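# Preguntas frecuentes sobre Clarnel

Soy Olga Zapata y mantengo el planificador de agarres casi yo sola, así que si algo falla, ¡escríbeme!

## ¿Necesito un robot para probarlo?

Para nada. Yo paso casi todo el día en el simulador y solo toco el hardware al final.

## ¿Cuántas poses candidatas genera?

500 por objeto. Puedes bajarlo a 100 en `bellis.yaml` — va más rápido, pero con piezas finas se nota.

## ¿Por qué el plan se queda parado antes de cerrar los dedos?

Casi siempre es el margen de colisión. Con placas metidas en un soporte, como la amarilla de puntitos negros, los dedos van muy pegados al borde. Prueba a reducir el margen solo para el soporte (¡no para toda la escena, por favor!).
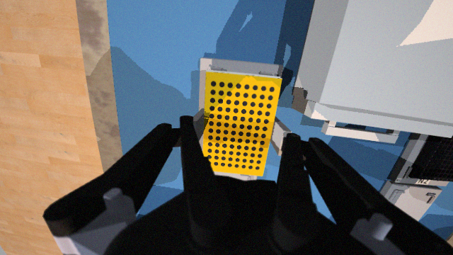
## ¿Y si el error es el 811?

Falta la malla del objeto. Catrin Price tiene un script que las revisa, está en `tools/`.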